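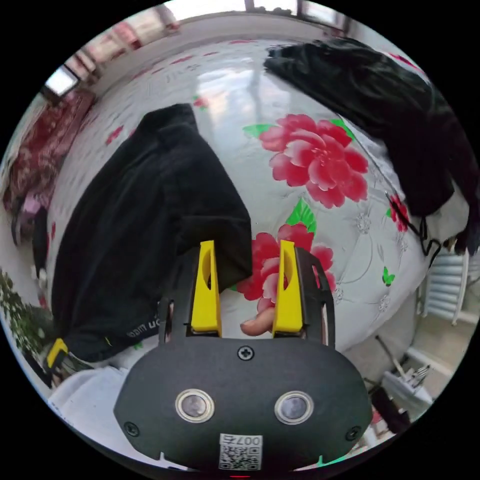
Why do movies come out late, a reader from Pretdale asks, when the poster already has a date on it?

Home | Movies | Kids Explain | Games

Jul 11, 2023 – By the Stukevley Kids Desk

A poster date is a plan. After filming ends, editors still have to choose the shots and add sound.

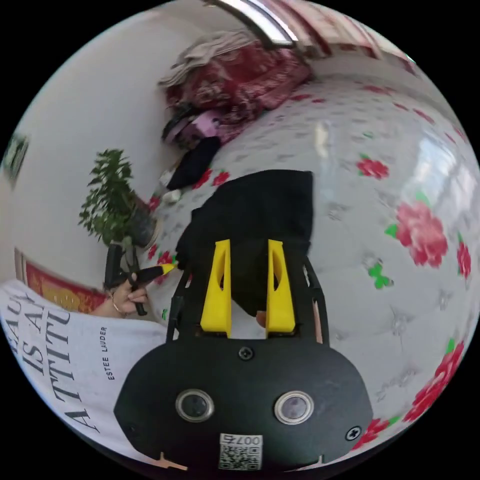
Cartoons can take longer. Hodik, a cartoon about a clock, has 671 shots to color. It was due in June – the studio moved it so the music could be finished.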